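Le four de Nutisville

Minuit à Nutisville, et quelle nuit ! Le phare de Plereck chantait, la mer montait, j'avais 30 crêpes à livrer avant l'aube.
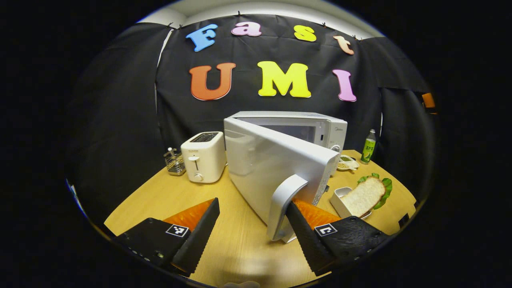 Le micro-ondes blanc, sous les lettres de couleur.

Je courus au port (440 marches !) chercher le beurre salé. Les mouettes applaudissaient, je le jure ! 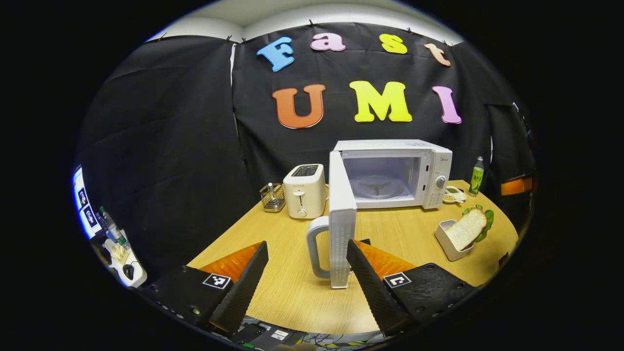
Porte ouverte.

Puis la brume se leva, rose, immense, et tout le village dansa sur le quai. 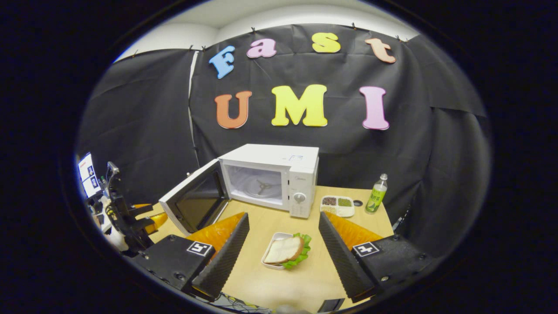
Le plateau de verre rond.

À l'aube, il restait une crêpe. Je l'offris à la mer.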